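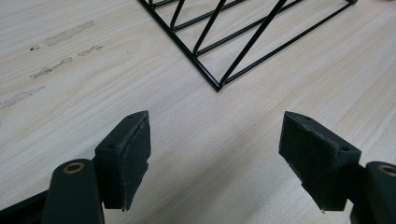 Hand-held gripper check, bench 2, with my comments

Filled in 14th April by me, second signature Leonor Bettencourt. Same sheet as the December one, but I've put my notes under each item this time instead of cramming them down the margin (sorry to everyone who tried to read that).

1. Friction pads, both fingers
Result: pass with a note
The edges on the left pad are looking a bit frayed and there's a chip out of the lower tip on the right one. Our Ullska rule is that edge wear is fine as long as the gripping face is whole, and a chip gets written up and looked at again next check. So I've written it up! If it creeps in toward the middle of the face, swap both pads, please, and don't do just the one. I did just the one last winter and the poor thing pulled to the side for a week before I twigged.

2. Pad screws
Result: pass
Two small holes along the top of each block. Hex key in, feel for movement, stop when it's snug. I know some of you like to give it an extra quarter turn for luck and I'd love you to quit that, we've stripped enough of them.

3. Bushings
Result: pass
These are the brass-coloured ones on the finger arms. Open and close the fingers 30 times by hand and listen. No grit, no clicking. A dry wipe is all they get. The Vogler spray is for the slide rails on the big cell and it should stay over there, because it gums up anything small.

4. Finger alignment
Result: pass
Fingers wide open, then look straight down on them. They should lean in by the same amount and the pads should meet flat when you close up. I use a strip of paper: close on it, tug, and if one corner slides out before the other, it's a fail. Paper held nicely.

5. Work surface
Result: clean before use
Few grey smudges on the left side of the tabletop. I don't think they're scratches but I haven't gone at them yet. Whoever's on next, damp cloth first, then tell me if any are still there. Our rule says a marked surface isn't a fail, it just can't be left off the sheet.

6. Items on the bench
Result: pass
Black wire rack lying flat, corner pointing back at the operator side. Flat is what we want. Watch that corner with your knuckles when you come in low, it's pointy, and go for a rod well back from it on the first grab. Thin glossy rods are a pretty fair test of the pads too, so have a good look at the pad faces again when you're done.

7. Hands and sleeves
Result: pass
Sleeves up, lanyards off, rings off. Fifteen minutes on, then put the tool down and shake your wrist out. Yes, even if you feel great.

8. Cycle log
Result: action needed
The Wudier sheet was blank for the last couple of shifts. Pads are due for replacement at 3000 cycles whatever they look like, and I can't work that out from a blank page, folks. Leonor is putting a fresh sheet on the clipboard tonight.

Overall: OK to use once item 5 is wiped down. Item 1 carries over to the next check. Copy to the Urngate folder, paper one stays at the bench.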